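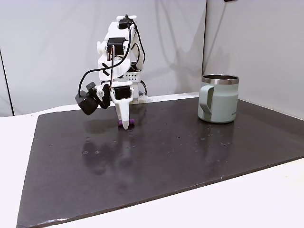 1. What we said we would build

The proposal we handed in promised a desktop arm that could find a mug, take it by the handle and set it down again, using one small camera at the wrist and parts we could print ourselves. It also said the arm would be "affordable" and "reliable." We wrote that before we had bought a single screw, and this report is mostly about those two words.

The arm was put together in the shared workshop on Dovalov Street, on a bench we had the use of after 6 p.m. The printed parts follow the Walteck plans, which are free to download and described on the Walteck page as a weekend build. It took us until November.

2. Cost

Total spending was $708. The plans call for far less, but the plans leave out failed prints, the power supply, the second set of servos and every tool. We also had to reprint the wrist bracket after changing how the camera sits. If you already own a printer and never make a mistake, the published price may be fair. We don't think a student group should put it in a budget.

3. Mechanics

The joints are driven by hobby servos bolted between white printed brackets. They hold position well enough when the arm is folded up close to the base. Reach out toward the far side of the board and the whole thing sags, and the software has no idea. Sin, the motion program we used, reports the angle it asked for and draws a very nice picture of an arm that is in the right place. For the first two weeks we believed the picture.

Wiring was the next problem. The camera cable needs enough slack for the full swing, and slack catches on things. We moved it to the outside of the arm and left a wide loop. It's ugly and it stopped pulling the connector out.

The gripper got soft tips because bare printed plastic slid off the mug handle. They helped. They also made the closed position vague, since the tips squash a little and the servo keeps pushing. We lowered the limit by hand until it quit buzzing, which is not a method we would defend.

4. Test setup

We used one mug, one dark board, one corner with light walls, and the same lamp every time. The mug started near the back of the board with the handle turned toward the arm. A trial counted as a success if the mug left the board and came back down standing up.

We should be plain about how kind this is. The handle was always on the easy side. The mug was always empty. A glossy board throws reflections at the camera, so that part was hard on us, but we never tried a different one and can't say how much it mattered.

5. Results

Out of 197 trials, 82 were successes. Most failures were the same failure: the gripper came down beside the handle and closed on air. Restarting Sin and homing the arm before a session seemed to help, though we didn't test that separately and it may just be that we paid more attention on those days.

The Pamatby sample code includes a grasping routine that is supposed to correct itself from the wrist camera. We ran it for 4 evenings. It corrected itself, often in the wrong direction, and we went back to fixed positions with a small offset. So the demo we gave on Friday was an arm going to a place where we knew the mug would be. We said so at the demo and are saying so again. 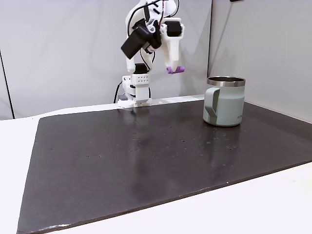

A comment on our draft objected that we were being too hard on the project, that an arm which lifts a real mug at all is a fair result for one semester, and that fixed positions are how plenty of factory arms work. We accept the second part. A factory arm comes back to the same spot, though, and ours drifts over an evening. The same comment asked why we didn't put position sensors on the joints. There was no money left.

6. What we would change

Shorter upper links. A base clamped to the table from the start. Measure the sag first and write the software around it. Turn the mug handle away from the arm by the third week, so the bad news comes while there is still time to use it.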